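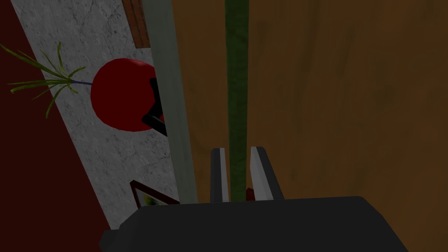 Trargate, April

Good evening from the river side of town. Tonight was the first evening of the Sadura food and music weekend and I want to write a few things before I forget them.

1/ This is the 21st time the town makes this festival, but for me it is only the second. Last year I came too late and the soup was finished. This year I was at the gate at 5:30 pm.

2/ There are 52 stalls on the market street. The longest line was for the grilled corn from the Gaete farm. I waited almost half an hour and I would wait again.

3/ The brass band played on the steps of the old post office. They are mostly high school students and they were very good. One song I knew from my own country, and I did not expect that -- I had to call my sister right away so she could hear it.

4/ A small complaint. The shuttle bus from the Miluvix parking lot was full two times, so many families walked up the hill with strollers. Please, more buses tomorrow.

5/ For people who ask me: entrance is free, most plates cost between 6 and 9 dollars, and many stalls take only cash. The cash machine next to the bakery had a long line too.

6/ The lantern walk starts tomorrow at 8 pm from the bridge. At the info table they told me that 229 people have signed up, and children can still get a lantern at the library until noon.

7/ Now I am home, my feet hurt and my jacket smells like smoke. I saved one almond cake for breakfast -- if my husband does not find it first.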